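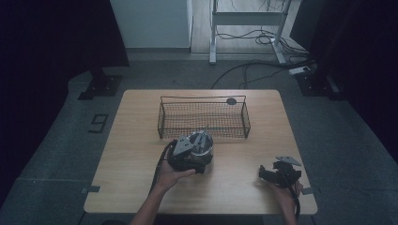

Caring for your pale wood-grain table: your questions answered

Why does my table look white in the middle?
It's nearly always the light, so please don't start scrubbing! A smooth top will bounce a window or ceiling lamp right back at you, and the grain seems to fade away. Walk to the other side of the table and see whether the patch moves along with you.
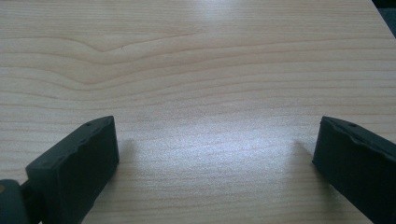 Glare over straight, pale grain.

Is that wavy bit in the grain a flaw?
Not at all. We get this one a lot at Cimstead, and we're rather fond of the curves ourselves. If yours bothers you, turn the table until the pattern sits at the far end. 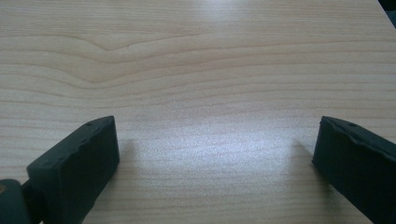 Wavy grain toward the upper left, with a small dark fleck.

How do I deal with a tiny dark speck?
Try a soft, damp cloth first, going along the grain, and then dry the spot with a clean towel. If it stays put, it may be part of the pattern, and it's best left alone. Please keep scouring pads well away (we say this with love).

Can I keep a wire basket on the table?
Of course you can, they're so handy for mail and napkins. Lift it when you want to move it, and put a thin felt mat underneath if it's going to live there.

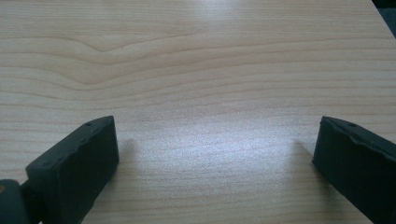 Rosario Lo Presti wrote to us that a barely damp cloth in March, when the low sun shows up every smear, did more for the tabletop than any of the sprays under the sink.

Which felt mats do you carry?
The Drirkach 300 suits small baskets, and the Drirkach 829 is the bigger one. Our Cidport store keeps both by the front counter.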